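Wenn die Fingerspitze im Loch hängen bleibt: Fehler beim Greifen von Ringen finden und beheben
Anleitung von Tymofii Tkachenko, Stand 18. September 2023

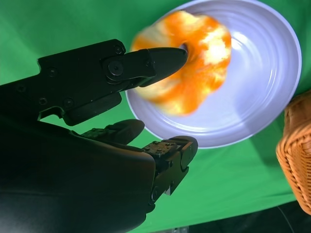
Obere Fingerspitze am Loch des Rings, Blick vom Handgelenk.

Diese Anleitung richtet sich an alle, die mit einer mehrfingrigen Hand weiche Gegenstände von einem Teller nehmen. Der Fehler, um den es geht, ist bei uns im Labor in Uststead immer wieder aufgetreten: Der obere Finger soll den Ring von außen fassen, er fährt aber mit der Spitze in das Loch. Danach schließt die Hand weiter, der Ring wird mitgezogen, und die Steuerung meldet trotzdem einen gültigen Griff. In unserem Protokoll stehen 2.791 Greifversuche mit Ringen, und wir haben ziemlich lange geglaubt, dass nur die Kamera schlecht eingestellt ist.

Woran man den Fehler erkennt

Die Meldung der Software hilft leider wenig. Bei uns steht im Protokoll nur „Kontakt erreicht“, und zwar auch dann, wenn nur ein einziger Finger etwas berührt. Sie sollten deshalb die Bilder der Handgelenkkamera neben die Stromwerte der Motoren legen. Typisch ist folgendes: Der Strom im oberen Finger steigt früh an, die zwei unteren Finger laufen noch ohne Last. Wenn der Ring im Kamerabild gleichzeitig verwischt, hat er sich gegen die Kamera bewegt, und das darf in dieser Phase nicht passieren.

Bevor Sie an der Hand arbeiten

Bitte drücken Sie zuerst den Not-Halt und ziehen Sie danach den Stecker vom Netzteil der Hand. Der Not-Halt alleine genügt bei unserem Aufbau nicht, weil die Finger beim Entriegeln in die letzte Sollposition zurückfahren. Henrik Brinkmann hat sich im Februar auf diese Weise den Daumen geklemmt. Es war nur ein blauer Fleck, aber die Spitze ist schmal und der Druck verteilt sich nicht.

Warten Sie, bis die Anzeige am Netzteil erloschen ist. Erst dann fassen Sie zwischen die Finger.

Schritt 1: Den Finger frei machen

Ziehen Sie den Ring nicht nach oben von der Spitze. Bewegen Sie den oberen Finger am Hauptgelenk von Hand zurück, langsam und ohne zu drehen. Der Teller soll dabei mit der anderen Hand gehalten werden, er rutscht auf dem Tuch sehr leicht. Spüren Sie einen Widerstand, prüfen Sie, ob sich ein Stück Stoff oder Füllung am Gelenk verfangen hat.

Schritt 2: Schrauben und Spiel prüfen

Kontrollieren Sie die kleine Schraube am Ansatz der Spitze und die Schraube beim großen Gelenkdeckel. Beide sollen fest sitzen, und die Spitze darf seitlich nicht wackeln. Bei uns war die untere Schraube locker, und die Spitze stand dadurch ein wenig zu weit innen. Ziehen Sie mit dem kurzen Schlüssel an und nicht mit dem Akkuschrauber. Schauen Sie auch auf die offene Platine am unteren Finger: Fasern und Staub nehmen Sie mit einem trockenen Pinsel weg, bitte keine Druckluft.

Schritt 3: Nullpunkt neu setzen

Schließen Sie den Strom wieder an und starten Sie in Truvov das Menü „Referenzfahrt“. Die Hand muss dabei frei in der Luft stehen. Notieren Sie den Wert des oberen Fingers. Unser alter Wert war 1.543 Schritte, nach dem Anziehen der Schraube hat er sich deutlich verändert. Speichern Sie den neuen Wert unter einem eigenen Namen, damit der alte erhalten bleibt.

Schritt 4: Den Zielpunkt verschieben

Die Objekterkennung liefert als Zielpunkt die Mitte des Umrisses. Bei einem Apfel ist das richtig, bei einem Ring liegt dort das Loch. Stellen Sie den Objekttyp auf „Ring“ und wählen Sie als Zielpunkt die Mitte des Wulstes. Die Hand kommt dann etwas seitlich an, und dafür braucht sie neben dem Teller Platz. Stehen Körbe oder andere Behälter nahe am Tellerrand, rücken Sie sie weg und legen Sie auch lose Kabel zur Seite.

Schritt 5: Die Abschaltung schärfer einstellen

Setzen Sie die Grenze für einseitigen Kontakt auf 240 Millisekunden. Meldet bis dahin kein zweiter Finger eine Berührung, öffnet die Hand und der Versuch wird als Fehlgriff gezählt. Ein kürzerer Wert hat bei uns zu vielen unnötigen Abbrüchen geführt.

Schritt 6: Probelauf

Machen Sie 50 Griffe mit halber Geschwindigkeit und drehen Sie den Teller zwischendurch. Bleiben Sie in dieser Zeit am Not-Halt. Kommt die Spitze noch einmal in das Loch, wiederholen Sie die Schritte 2 und 3, bevor Sie an der Software etwas ändern.

Die Einstellungen liegen im Ordner Nzioka unter „Ring_Greifen“. Wer noch mit der älteren Version arbeitet, findet dort keine Auswahl für den Objekttyp und muss den Versatz von Hand eintragen.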